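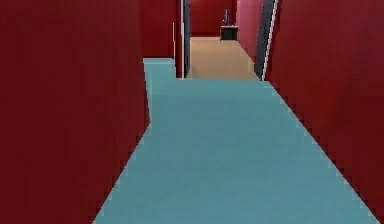
A narrow hallway with dark red walls and a teal-blue floor, leading to a lighter room. Computer rendering.

How to Paint a Narrow Hallway
By Misaki Nishimura
Updated August 22, 2026

A hallway is a small paint job with a lot of edges. Most of the time goes into prep and cutting in around doors. Plan on two days if the walls are in fair shape, and longer if there is old wallpaper to deal with.

What you need

Interior wall paint, satin or eggshell
Primer
Angled brush, 2 inch
Roller frame with a 9-inch cover and an extension pole
Painter's tape
Drop cloths or rosin paper
Spackle and a putty knife
Sanding sponge, fine
Mild dish soap, bucket, sponge

Measure first

Measure the length of each wall and multiply by the ceiling height. Add the results together. Leave the doors in the total unless there are more than four of them. My own hallway came to just over 200 square feet, and one gallon covered the first coat with enough left to touch up.

Check the label for coverage. Deep colors often need a third coat, so buy enough to finish and have the store mix it all at once. If you end up with two cans from different days, pour them together in a larger bucket and stir.

Prep the walls

1. Take down pictures, hooks, switch plates and the thermostat cover. Turn off the power at the breaker before you remove any plates.

2. Wash the walls with warm water and a little dish soap, starting at the bottom. Hallways collect hand marks near the light switches and at the corners. Rinse with clean water and let the walls dry overnight.

3. Fill nail holes and dents with spackle. Let it dry, sand it flat and wipe off the dust.

4. Tape the baseboards and door trim. Press the edge of the tape down with the putty knife.

5. Cover the floor from wall to wall. Tape the paper at the ends so it doesn't slide when you walk on it.

Prime

Spot prime the patches if you are staying close to the old color. Prime everything if you are going from light to dark or the other way. For reds, ask for a gray-tinted primer. I skipped this once, over a cream wall, and needed four coats of red.

Paint

Start with the ceiling if you are doing it. Then cut in along the ceiling line, corners and trim with the angled brush, one wall at a time. Roll that wall while the cut-in line is still wet.

Work from the far end back toward the door you want to leave by. Roll from top to bottom in overlapping strips and don't go back over paint that has started to set. A hallway shows lap marks badly when light comes in from one end.

Wait the full time on the label before the second coat. Pull the tape while the last coat is slightly soft, at a low angle. If it has already dried hard, run a utility knife along the edge first.

Cleanup

Wash water-based paint out of brushes and covers with warm water until it runs clear. Write the color name and the room on the lid of the leftover can and store it somewhere that doesn't freeze.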